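4.2 The open day at Heitmann

The second part of the study was carried out at the Heitmann building on 14th May, when the site was open to families, local residents and staff from nearby schools. The table-clearing task had been running in our own room since April, and the aim was to see how people with no background in robotics would read the arm's behaviour when they stood close to it. The setup was the one described in Section 3, with the Cliron planner and the same grasp settings. No parameters were changed for the visit.

Visitors came in groups of up to 8. Each group was given a short spoken introduction by Aslı Ekinci and then watched the arm pick up and move toy food and tableware on a white table. Wael Ghoneim stayed at the emergency stop throughout. A session lasted about 40 minutes, including the time for questions. Visitors could ask for the objects to be laid out differently between runs, and most groups did so at least once. Children tended to push things close together, while adults more often spread them out. 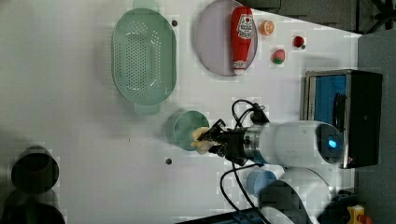 After the last run, visitors who agreed to take part filled in a one-page form. We received 93 completed forms. The form asked what the visitor thought the arm was about to do at three points in the run, how sure they were, and whether anything had surprised them. There was also a blank space for comments, and this was used more than we had planned for. Children under ten filled in the form with a parent, and their answers are treated separately in Section 4.3.

Figure 4. The table-clearing task, with the gripper holding a pale yellow object. A green colander, a plate with a ketchup bottle across it, cups and toy food are also on the table.

The pauses drew the most comment. When the planner rejects a grasp and looks for another, the arm holds its position above the table. We had thought of this as a neutral state. Many visitors took it as a fault, and several asked whether the arm had been switched off. One teacher wrote that it "looked as if it had forgotten what it came for". Others assumed that a person was steering the arm from behind the partition, and a few went to check.

A second group of comments concerned the order in which objects were taken. The planner scores each object by reach and expected grasp quality, and has no notion of tidiness. Visitors expected the arm to finish one kind of object before starting on the next, so a piece of fruit followed by a cup was read as a change of mind. Stidero, the logging tool we used, stored the scores for each choice, and these let us compare what visitors expected with what the planner had ranked first. The comparison is given in Table 5.

The room was louder than our own, and some of the spoken questions could not be made out on the recordings. We have left these out of the analysis.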